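Chamado: conciliação de fichas parada depois da venda das salas
Aberto por: Sorin Petkov
Data: 26 de dezembro de 2021

Pessoal, vou anotando tudo por aqui para não me perder! Desde que a Kustasel vendeu duas salas de jogo para a Notier, o Marchetti (nosso sistema de caixa) continua lançando o fechamento delas no grupo antigo. A diferença ontem foi de 1.000 fichas, e o relatório de aquisição não fecha de jeito nenhum. 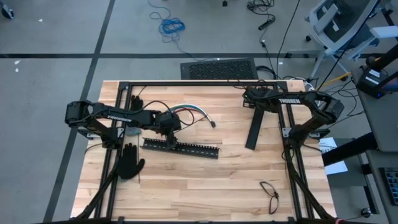

Foto: Divulgação/Zevell

Primeira tentativa: troquei o código do proprietário no cadastro das duas salas e rodei o fechamento de novo. Mesmo erro, código 70. Reiniciei o serviço (eu sei, eu sei, mas às vezes ajuda) e nada – só ganhei uma fila de 40 lançamentos pendentes.

Aí fui olhar a tabela de licenças e achei coisa estranha: a licença das salas ainda aponta para o contrato de setembro, anterior à venda.

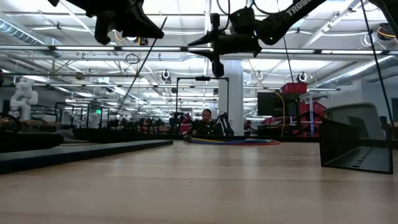 Posso mudar a licença com o caixa aberto?
Só depois do fechamento do turno, senão os lançamentos pendentes ficam presos no proprietário antigo.

Esperei o turno fechar, corrigi a licença da sala 2 e reprocessei. Passou! A outra ainda reclama de permissão, e meu usuário não alcança essa parte, então pedi acesso ao financeiro da Notier.

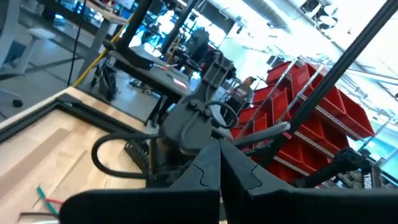

Arquivo Zevell, bancada e garra

Enquanto o acesso não vem, deixei o envio automático do relatório desligado – por favor não liguem de novo, senão vai número errado para o comprador. Status: em andamento, aguardando terceiros.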